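4. Preparing the Coffee and Tea Place

This section is for hosts and helpers who prepare a Hostside guest flat between two stays. It explains how to check, wash and set out the cups, the spoons and the small tray things. Please read the whole section one time before you begin. Sections 3 (Kitchen Surfaces) and 5 (Drawers and Cupboards) should be done on the same visit, but not at the same moment, as you will need the sink free for this one.

4.1 What you need

– Washing-up liquid without colour
– One soft sponge, kept only for cups
– Two dry cotton cloths, one for ceramic and one for metal
– Bicarbonate of soda, a small tub
– A soft bottle brush
– The Trunura tray liner, if the flat has one
– The stock card from the inside of the cupboard door

Do not use the green scouring pads from the cleaning box. They are meant for the oven shelves and they leave grey lines on glaze.

4.2 Checking the cups

1. Take all cups from the cupboard and from the dishwasher and put them together beside the sink. Look also in the bedroom and on the balcony. Guests carry cups to surprising places.

2. Hold each cup to the window and turn it slowly. You look for chips on the rim, thin cracks, and brown lines inside.

3. Pass one clean finger along the rim. A small chip is often easier to feel than to see. If you suspect a sharp chip, use the cloth for this and not the finger.

4. Put a chipped or cracked cup in the box marked "Not for guests". Write it on the stock card with your initials.

5. Fill each remaining cup with water, let it stand on a sheet of kitchen paper while you do the next ones, and then lift it. If the paper is wet below the foot, the cup has a crack which you did not find. It goes also in the box.

CAUTION: Never glue a cup and put it back in use. Glue does not like hot drinks, and the handle or the rim can come off in the hand of the guest.

4.3 Washing ringed and ribbed cups

Many of our flats now have cups with a wavy outside, in the form of rings one on top of another. They are pretty and they are good to hold, but the grooves between the rings collect coffee drops, lipstick and washing powder. The dishwasher does not always reach there. Wash these cups by hand.

1. Fill the sink with warm water, not boiling. Add a little washing-up liquid.

2. Put in no more than two cups at a time. When they knock together under the water, it is always the widest part of the ring that is damaged first.

3. Wash the inside first. Press the sponge well into the bottom corner and turn the cup around it.

4. Wash the outside groove by groove. Fold the sponge so that you have a narrow edge, set this edge in the groove and turn the cup, not the sponge.

5. Rinse under running water, with the opening down, and then with the opening up.

6. Dry at once with the cotton cloth. Follow the grooves with the corner of the cloth. Hard water leaves white marks there, and on a glossy glaze they are seen from the door.

Note: On light glaze the inside can look a little more yellow than the outside. Before you start to scrub, compare the cup with a new one from the reserve shelf. In some cups it is the colour of the glaze and will never go away, and you will only make yourself tired. If it is tea stain, it will get lighter with the method in 4.4.

4.4 Removing tea and coffee stains

1. Put one teaspoon of bicarbonate of soda in the cup and add a few drops of water until you have a paste.

2. Spread the paste on the stain with the soft brush. Leave it while you do the spoons.

3. Rub gently in circles, rinse, and look again at the window. Repeat one time if necessary.

4. If the stain is still there after the second time, leave it and make a note on the stock card. Do not use bleach in anything that a guest will drink from.

4.5 Spoons

Each cup place has its own spoon. We use the thin Fröhlich teaspoons in the smaller flats and whatever the owner has bought in the others. Do not mix patterns on the same tray.

1. Wash the spoons separately from knives and forks, so that they are not scratched.

2. Dry them with the second cloth and polish the bowl and the handle. Hold the spoon by the middle. Fingerprints on the handle are the first thing a guest touches.

3. Check that the spoon is straight. A bent spoon has normally been used for frozen ice cream. Bend it back only if it goes easily.

4. Stand the spoon in the cup with the bowl down and let the handle lean on the rim. Lower it in slowly. If you drop it, it can make a small star in the glaze at the bottom.

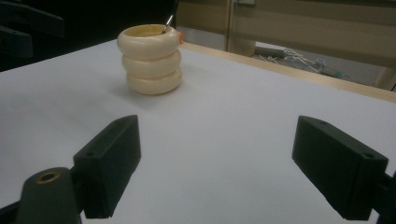 5. Choose one direction for the handles and keep it for the full tray. In our flats the handle leans to the right when you stand in front of the table. A left-handed guest will change it without thinking, and for the helper it is one thing less to decide.

Note: For flats where families with small children are expected, lay the spoons flat on the tray liner. A standing spoon is an invitation to pull, and the cup comes with it.

4.6 Setting out on the table

1. Wipe the table first with a damp cloth and then with a dry one. On white tabletops do this in the direction of the daylight, so you can see what you have missed. Remember the edge strip, if the table has one. Crumbs stay in the joint.

2. Put the cups well inside the table, at least one hand from the edge.

3. Leave space between the cups, so that each one can be taken without touching its neighbour. Ringed cups need a bit more space than straight ones. They are widest in the middle of the ring and not at the foot, and it is easy to misjudge this.

4. If there is a tray, place it first and then the cups on it. Do not carry a full tray from the kitchen to the table unless you can see the floor in front of you.

5. Put out the tea box, the coffee and the sugar according to the stock card. The ordinary sugar jar takes 200 grams. Do not fill it up to the lid, the guests spill when they open it.

6. Step back to the door and look at the table from there – this is the place where the guest sees it the first time. Correct what is crooked.

CAUTION: The kettle stands on its own base near the wall socket and never on the table with the cups. The cable must not hang down.

4.7 Replacing cups and spoons

Replacement cups are ordered through the Fidance account of the flat. You do not need to ask for permission if the order is under the limit of 950 kroner. Above this limit, please write to Frøydis Eide before you order. She answers on the same day as a rule, but not in the evening.

Order the same form and the same glaze. Please compare with a cup in daylight and not with the picture on the screen. Pushpa Rathore ordered ivory ones last July for a flat which had pure white, and we used both together for one whole season until we could exchange them. It did not look wrong exactly – but every second guest placed them in two groups.

If the cup is not made any more, change the whole set and move the old cups to the reserve shelf. They are good for single replacements in other flats.

4.8 Common problems

The cup rocks on the table.
Turn it over and look at the foot. Often there is a dried crumb or a rest of a price label. If the foot itself is uneven, place the cup in the box.

The cup smells of washing powder.
Rinse with hot water and leave it open side up for 35 minutes before you set it out. Do not store cups upside down on a closed shelf, the smell stays inside.

There are grey lines inside the cup.
These are metal marks from the spoon. The bicarbonate paste from 4.4 removes most of them.

The spoon falls over to the side all the time.
The spoon is too long or too heavy for this cup. Use a shorter one, or lay it flat as in the note under 4.5.

4.9 Before you leave

Sign the stock card, hang both cloths to dry and put the box "Not for guests" back under the sink. The sponge for cups goes in its own holder. If it smells, throw it away and open a new one, we have enough of them.

Section last revised May 19, 2019.

Related sections

Kitchen Surfaces and Sink
Drawers and Cupboards
Kettle: Removing Limescale
Ordering with Fidance: First Steps
Tray Liners: Washing and Folding
Stock Card: How to Fill In
Balcony Furniture Before Winter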